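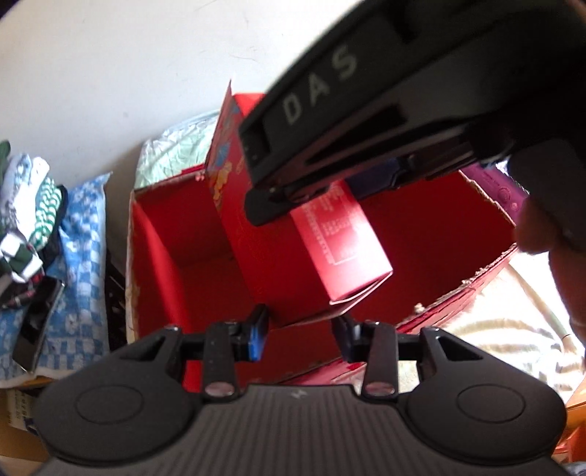
Chapter 4
Teaching by Hand

My first robotics club had 17 students, one working arm and a lot of waiting in line. I loved that club, but most afternoons we spent more time arguing over whose turn it was than teaching the arm anything!

The Prandilari project, which my students at Wonamach started in May, went at it from the other end. Everybody took a gripper home and did ordinary chores with it — opening boxes, picking things up, putting them back down. By the time we stopped to sort through it all we had 1,152 recordings, and 116 of them went straight in the trash (mostly mine, I'm sorry to say).

So that's where we'll start too, with your own hands and your own messy bedroom. In this chapter you'll plan a short task, record it several times, and learn to spot a bad take before it gets into your training set. We'll get to the math in Chapter 5, I promise.

Before you read on, pick one small thing you do every day without thinking. Write down every move your fingers make, in order. My list for opening a carton ran to two pages, and I still forgot the flaps.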